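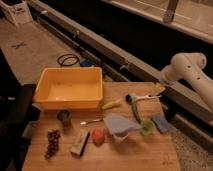
Where Everything Lands

Most homes have a surface that collects things. It might be the end of a kitchen counter, the top of a dryer or the side of the dining table where people don't sit. Mail goes there, and keys, and whatever came out of a coat pocket. By the weekend there is no room to eat.

Kanako Yokoyama has spent much of her working life looking at these surfaces. She runs Filel, a home-organizing business in Pokik, and she starts every job by asking to see the spot the client would least like a guest to see. Usually it's in or near the kitchen.

"People take me to the closet first," she says. "The closet is fine. You can shut a closet. I want the place where you put your bag down."

She calls that place the landing, and she doesn't try to get rid of it. Clients often expect her to clear it and tell them to keep it clear. She did work that way when she started, and the calls would come back within a month. A bare counter by the back door stayed bare until someone walked in with groceries in one hand and a phone in the other.

What she does now is slower. For the first 15 days a client changes nothing. They keep a pad of paper next to the landing and write down what gets put there and, if they know, where it was supposed to go. Some people hate this. One couple on Nassar Street gave up after a weekend and started again in February, when the holidays were over and the house was quieter.

The lists tend to look alike. There are things with a home that is too far away, such as scissors that belong upstairs. There are things with no home at all, like the spare button that comes with a shirt. And there is food, more of it than people expect. Fruit gets set down on the way to being washed and stays there through dinner.

Yokoyama's own list, which she did again last year after a move, ran to almost 300 entries. A good part of it was pens.

Once the list is done, she goes through it with the client at the table. Anything that shows up four times or more gets a home within arm's reach of the landing. That may mean giving up a kitchen drawer. At the Nassar Street house the drawer had held takeout menus and birthday candles, and it took most of an afternoon to agree that the candles could move. It now holds the dog's leash, tape, markers and the checkbook.

Anything that shows up once is left alone. It was probably a one-time thing – a library card on its way back to a wallet, a screw from a chair.

The items in between go in a tub. She buys plain ones from Skidach, a restaurant supply store near the rail yard, since they are cheap and easy to wash. The tub has no lid and no label. It gets emptied at 8 p.m. or so, when the dishes are done, by whoever is still in the kitchen. 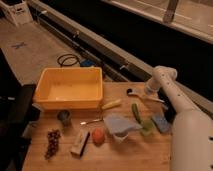

Fruit, a small cup and a tub share a wooden tabletop.

Not everyone likes the tub. Some clients say it is just a second pile with walls. Yokoyama grants that, and says a pile with walls is at least one you can pick up and carry. For families with small children she often uses two, one low and one high, so that medicine and batteries stay out of reach. She also tells people to keep food out of them, and most people forget.

The part of the method that takes the longest to settle is who does the emptying. In many houses one person has been clearing the table for years without it being talked about, and the notepad makes that plain. Yokoyama says she has learned to leave some quiet after the list is read out. She won't draw up a chore chart. A few clients have asked for one and she sends them home to write their own.

She charges by the visit and rarely makes more than three. The last one comes about six weeks in. She looks at the landing, opens the drawer next to it and asks what isn't working. At the Nassar Street house it was the mail. Bills went into the drawer and stayed there, under the leash, and one had been paid late. They screwed a wall clip by the phone charger at eye level and put the bills in that.

The landing itself still had a coffee mug on it, and some sunglasses, and a bag of onions. Yokoyama left them where they were and went out to the car for her invoice book.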